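**Equipment Reuse Programme: July update**

Members will recall that the Plorkwood Learning Trust agreed last year to end the practice of sending retired office computers directly for disposal. Since then, all desktop machines withdrawn from our offices have passed through the workshop at Tramik House, where they are opened, assessed and either returned to service or dismantled for parts. The workshop is managed by Ese Anozie, with technical oversight from Yufang Duan.

The programme has now received 299 desktop computers. Of these, 95 have been placed with adult learners and community reading rooms, and the remainder are awaiting assessment or have been set aside as a source of spares. The parts store holds 1,168 catalogued items, chiefly memory modules, drives, cables and power supplies.

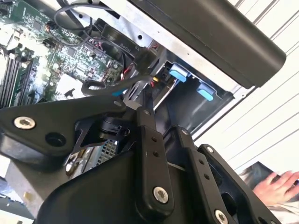
*Desktop computer with its case open, showing the motherboard, memory slots and drive cage.*

Assessment begins with the storage drives. Every drive is removed from its cage and recorded against the number of the machine from which it came. Drives are then erased in accordance with the Trust's data policy, and a certificate is kept for each one. Departments are asked to note that this step is carried out in all cases, including where a machine is believed never to have held personal information. Colleagues who require a copy of the certificate for their own records should write to Ms Duan, quoting the asset number on the original transfer form.

The workshop has asked us to pass on its appreciation to departments which now send machines complete with their internal brackets and covers. Drive cages with plastic release tabs are quick to work with when the tabs are intact, but replacements are difficult to obtain separately. Staff should therefore not attempt to take out drives themselves before collection.

Once the drives have been dealt with, attention turns to the main board. Memory modules are tested individually. Where a processor is to be taken out, the cooler is removed first, the retention lever is raised and the load plate opened, and the chip is lifted straight up and placed in a lidded tray. The socket is inspected under a lamp for bent contacts before a decision is made on whether the board can be used again.

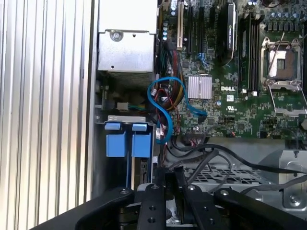 Graphics cards, where fitted, are assessed separately. A number of learners on the Lirkedora design course have requested machines suitable for drawing and layout work, and cards which pass testing are reserved for them in the first instance. Power supplies are tested under load for 4 hours. Any unit that fails is labelled and sent for recycling, and under no circumstances is its casing opened in the workshop.

Rebuilt machines are cleaned, fitted with an erased drive and supplied with a keyboard, a mouse and a printed guide to first use. Delivery within the district is undertaken by Cheng Carriers under the existing agreement, and there is no charge to the receiving organisation.

Requests for machines may be submitted by any affiliated group using the form available from the Trust office. Applications received before the end of July will be considered in the next allocation. Departments with equipment to transfer should contact Ese Anozie to arrange collection, stating the number of machines and whether there is step-free access to the room in which they are stored.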